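FOR IMMEDIATE RELEASE
21/11/2019

Derese pledges evening bus for Sallness and a vote on the Jemal link

SALLNESS – If I'm elected to council in the by-election, the first motion I bring will be to put the evening bus back on the road. I'm Ebise Derese, I'm running as an independent in the east ward, and I've wanted to say that sentence in a press release for quite a while!

The 19 used to leave the hospital stop after supper and go all the way out past the arena to the Jemal turnoff. Council cut the evening trips in its last budget and kept the daytime ones. I've heard the argument that hardly anyone was on board at night. I rode it home from work for years, and I'd say the people who were on board were the ones with no other way to get there – cleaners, nursing students, kids coming back from hockey with a bag bigger than they are.

My plan would bring back evening service on weeknights and add a late trip on Saturdays. The town's own costing, tabled at the October meeting, puts the weeknight runs at $235 a night for driver, fuel and upkeep. I think that's a fair price. I'd pay for it out of the money set aside for the second phase of the Main Street signs, and yes, I know some of you love the signs (I quite like the first lot myself). They can wait a year.

I also want council to hold a proper recorded vote on extending the route into Jemal. We've been "exploring" that link since before I moved here. Jemal's council has said it's willing to talk about sharing the cost. I'd like us to write back to them, which as far as I can tell from the minutes we haven't done.

My neighbour and campaign manager Jennylyn Tan has been out knocking on doors with me in all kinds of weather, and she put it better than I could.

"People aren't asking for a train," said Tan. "They want to get home from a shift without paying for a cab. That comes up at the door before taxes do, and in this ward that's saying something."
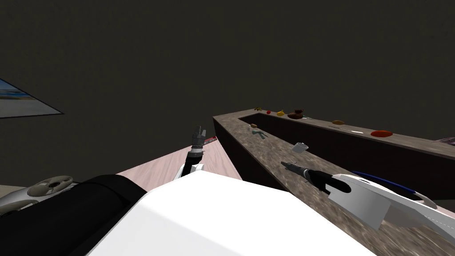

Rendering: L-shaped counter with a speckled brown-and-grey top, seaside picture on the wall.

We've already handed the clerk a petition with 400 signatures on it, all from people living in the town limits. Thank you to everyone who carried a clipboard, and a special thank you to Wudico Foods for letting us stand inside the front doors when it got cold. A couple of people have asked whether a petition means anything during a by-election. It does. Under the town's procedure bylaw the clerk has to put it on an agenda, no matter who wins the seat.

I should say where I part ways with the other candidates, and I'll try to be nice about it. Mihret Gashaw has suggested an on-call van instead of a fixed route, booked a day ahead by phone. I like Mihret, we've had a good few coffees over this, and I can see a van working for medical appointments. But if your shift runs late or your practice goes into overtime, you can't have booked that yesterday. I'd happily look at a van for daytime trips outside town, once the evening bus is running.

The acting mayor's office has said it would rather wait for the regional transit study. I've read the outline for that study and it has no finish date in it. I'd love to see the results, and I'd love to read them on the bus.

Eyerusalem Kassa works nights at the Darix packing plant and has been speaking up about this from the start.

"My cab home costs me more than the first hour I worked," said Kassa. "I came to the budget meeting and I said so. I'll come to the next one and say it again if I have to."

There are a few smaller items in the transit plan too. I want the shelter at the arena stop to get its light fixed. I want the schedule printed in type a person can read without a phone flashlight. And I'd like transfers to last long enough that you can do a grocery run and get home on the one fare – right now it's 54 minutes, an odd number that I have never heard anyone explain, and if you've ever stood behind a full cart you'll know how quickly it goes.

I've also been asked about fares. I'm not promising to lower them. I'd hold them where they are for the rest of the council term and I'd keep the student pass exactly as it is. The full plan, with the town's costing attached, is at the campaign office on Mill Road and we'll drop a paper copy in your mailbox if you call and ask. There's a large-print version as well.

I'll be at the community centre for the all-candidates meeting and will stay after for as long as people want to talk. Ifigeneia Panagiotou is moderating and is taking written questions ahead of time at the library desk. If you can't make it out in the evening (and some of you can't, for reasons this release has gone on about at length), Jennylyn is lining up rides. Call the office before noon on the day and leave your street and a phone number.

Advance voting is at the town hall, ground floor, with the ramp on the parking lot side. Bring one piece of ID with your address on it. You don't need your voter card, though it does speed up the line.

About Ebise Derese
I've lived in the east ward with my family for most of my working life. I keep the books for a small plumbing outfit and coach under-elevens soccer, badly. I'm running as an independent and don't belong to any party.

Media contact
Jennylyn Tan, campaign manager
Derese for East Ward, Mill Road, Sallness
Interviews can be arranged on short notice, evenings included.

Authorized by the official agent for the Ebise Derese campaign.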